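So tired, but I want to get this down before I forget. Robot club moved out to the lobby this afternoon and I finally got a proper turn with the hand gripper! The job is cups, eight demos each, and every squeeze gets saved so the arm can learn it from us later. I was so sure I'd be good at it. My first six went in the trash (too fast, all of them, I grab things like I'm late for a bus).

The black table by the big plant was my spot, and I went for the white cup with the little dark pattern over and over until my wrist ached.

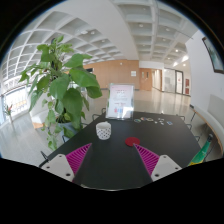 Seraina said I should count to two before I close the fingers, and then count again before I lift, and she wouldn't let me talk while I did it. Annoying, but my next ones got kept!

We're at 105 demos as a club now. Leandro wants to start training in September and call the whole thing Hedusell, which I voted for mostly because Trummer sounded like a cough. I still owe two cups. Must remember to charge the laptop tonight, and bring a snack.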